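We use necessary cookies to run this site. Accept | Manage settings

Speaker notes: Sorting dice for the classroom box

Start with the Zalance box. It holds 342 dice, and they come back mixed every February. Ask who has a box like it at home.

Talk through the small set first. One die of each color, spread out on a pale wood table so the pips are easy to read. Foam dice go in their own bin.

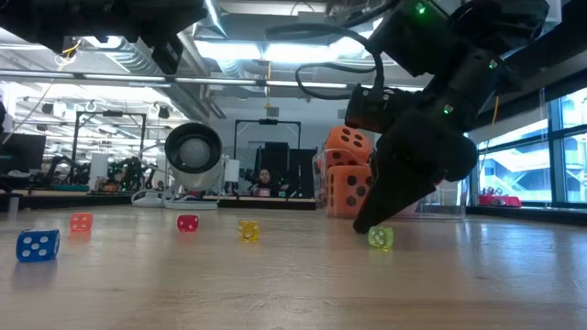

Five small dice, five colors, with the big orange foam ones in the clear bin.

Point out the difference between solid and translucent. Blue and red read well from the back row. Yellow and lime green pick up the light, and white dots on orange can be hard to see — use those at the front tables.

Pause for questions, 5 minutes.

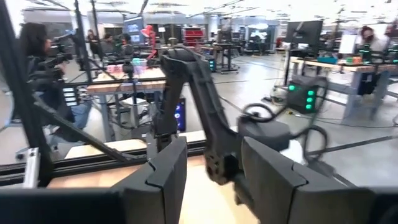 Next, storage. A translucent bin is better than a lidded tin for small dice. Keep it on a side table and bring over one set at a time. Hand out the Uibo sheet, 20 copies per stack.

Finish with the foam dice game, then clean up.

Comments

We lost 56 dice in one school year. Bins now.

Is the Uibo sheet online?

Foam ones are great for a loud class — no clatter.

Contact | © Trilotov | Back to top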